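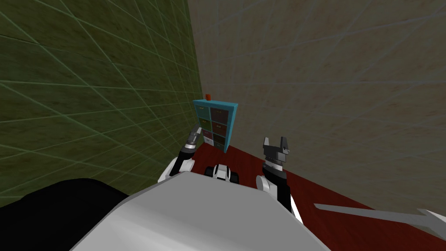
**Is the Morris two-arm robot safe to use after the fault in Kitcombe?**

The owner of the robot, Bronska, says that it can be used only at low speed, and only with one arm at a time, until the new control software is released.

The fault was found in March at the company's test hall in Kitcombe. During a drawer-opening task, the left arm of a Morris robot did not stop when its program told it to stop. It pushed against the front of a drawer unit for several seconds, until a technician pressed the emergency button. One drawer rail was bent and the wrist of the arm was damaged. The technician was outside the safety line and was not hurt.
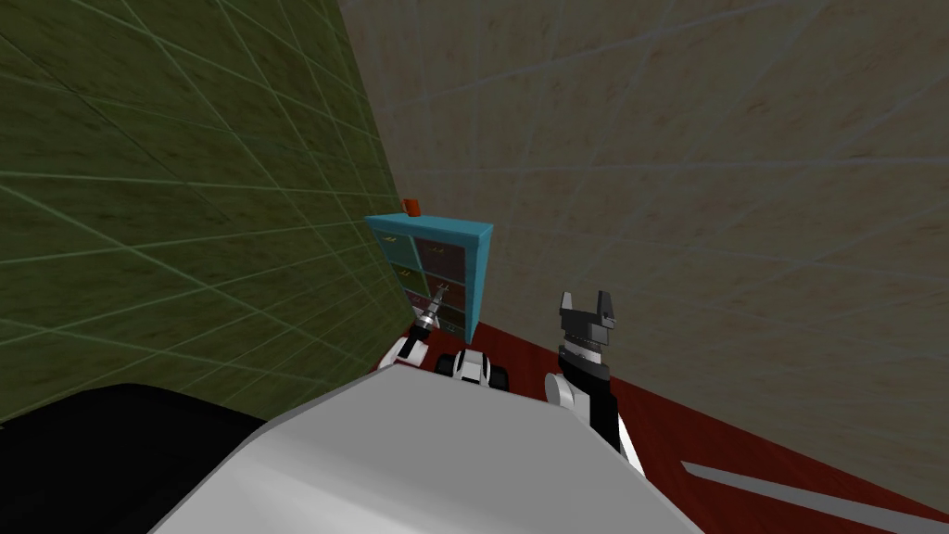

Bronska repeated the task in its simulator, Lira, before it allowed any real arm to move again. The simulated job is simple: the robot must open a drawer and put a small object inside. In Lira the cabinet is teal and stands in a corner between a green wall and a beige one, with the orange-red object on its top. The company ran the task 500 times with the same software that was installed on the damaged machine. In 176 of the runs, the stop command reached the left arm too late.

The reason, according to a short report published by the company, is the way the two arms share one message line. When both wrist cameras send pictures at full rate, the line becomes full and the stop command has to wait behind them. With one camera turned off, the delay did not appear at all.

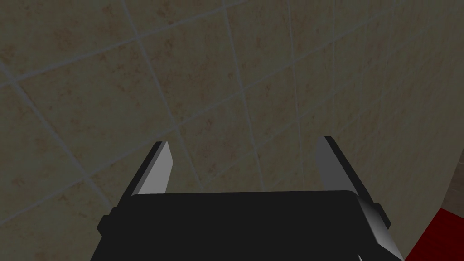

A second problem came out of the same runs. The software decides that a gripper is holding something by reading the motor current in the fingers, and in a part of the runs this reading stayed at its old value after the message line was full. The program then believed that it had an object. In the wrist view there was a wide gap between the two fingers and only beige tiles behind them, but the log for the run said "grasp confirmed." The report calls this the more serious of the two faults, as an arm that believes it is loaded will not accept a new grasp command.

Bronska has sent a notice to the sites that use the Morris robot. They are asked to limit arm speed to 30 percent and to keep people behind the safety line during all automatic work. 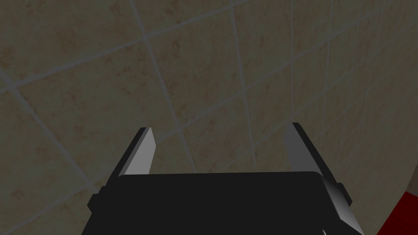
New software is being tested now, and it gives the stop command a separate line of its own. It also compares the motor current with the wrist picture before it confirms a grasp. The check looks at the light grey inner faces of the fingers and at the space between them, and if only the wall can be seen there, the grasp is refused. So far the new version has finished 471 runs in Lira without a late stop. Tests on a real robot in Kitcombe will start in May, with one arm first.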